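Ticket: Episodes rejected at upload, cardigan folding set
Project: Basari (garment handling)
Queue: Hokier collection support
Status: Open, waiting on reporter

Opened, 09:40
Good morning all, and sorry to land this on you before the kettle has boiled! I'm collecting folding demonstrations for Basari with the two-handed Meler grippers, and out of 74 episodes sent up last night, 14 came back marked "start pose not found". The rest went through without a murmur. I've restarted the Yeom uploader, charged both grippers and run the calibration again, and I still get the same message when I resend them.

Reply from support, 10:25
Thank you for such a thorough note, it saves us a good deal of back and forth. I've had a look at 8 of the rejected ones, and in 7 the fingers are already moving when the recording begins. The checker wants a short still period before the first grasp, and without it the episode has no starting point to learn from. Could you try the steps below on one garment before you do any more?

Step 1. Lay the garment flat, front side up, and fasten any buttons. The sleeves needn't match, and a bit of variety between episodes is very welcome.

Step 2. Bring the grippers to the hem with the fingers open, start recording, and hold still for a slow count of three.
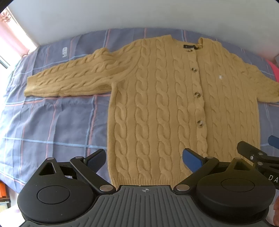 Step 3. Fold at your usual pace, let go, and hold still again before you stop the recording.

Step 4. Upload that single episode and paste the checker's message into this ticket.

Reporter, 11:50
Lovely, thank you. I do tend to dive straight in, so I suspect you've found it. I'll record a fresh one on the yellow cardigan after lunch and post the result. Please could you leave the rejected episodes where they are until then?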